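Kabel beschriften, zweiter Anlauf

29. Mai 2018

Die Papierfähnchen vom letzten Jahr sind fast alle abgefallen. Der Kleber verträgt die Wärme hinter dem Schrank nicht. Gert Mofokeng hat mir daraufhin zu einem festen Schema geraten: Raumkürzel, Bindestrich, laufende Nummer, an beiden Enden identisch. Beispiel: AZ-33.

Geschrieben wird auf Schrumpfschlauch, 6 mm, vor dem Crimpen aufgeschoben. Bei fertigen Kabeln bleibt nur Gewebeband. Die Liste liegt als CSV auf dem Server, eine Zeile pro Kabel, Spalten für Länge, Typ und Gegenstelle. Netzteile bekommen zusätzlich die Ausgangsspannung.

Klebeband, Stifte und Netzteile:
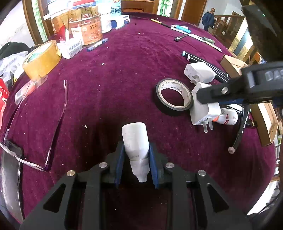
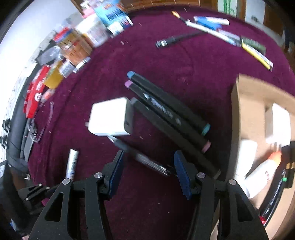

Offene Punkte

Die Patchkabel im Keller fehlen noch. Im Juli folgt das Dachgeschoss.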